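Student Manipulation Project: Speaker Notes
August
By Maricruz Gallegos

1. Opening
Welcome families and faculty. Introduce the four student teams and thank Zorica Perić, who has advised the project from its first term. State the subject of the talk: how students gather demonstrations of household tasks for a robot arm.

2. The work at home
Explain that sessions take place in ordinary homes. Students work with a pair of hand-held grippers, each with a camera, and carry out a short task from start to finish. Point to the blue pads on the fingers – they are the part that meets the object. Mention that a patterned tablecloth and a kitchen in the background are welcome, as the arm must later cope with both.
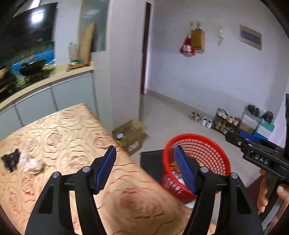
3. Results to date
The goal for the year was 1,000 recordings. The teams submitted 2,751. Each was reviewed by a student from another team before it was accepted. Pause for questions on the review process.

4. The Quezada arm
Describe the arm in the school laboratory, which the students have named Quezada. Training on the cloth-folding recordings is under way. Do not promise a date for the public demonstration.

5. Close
Invite students in grades 9 and 10 to apply. Forms are available at the front office – parental consent is required for home sessions.

Last updated: August, 4 p.m.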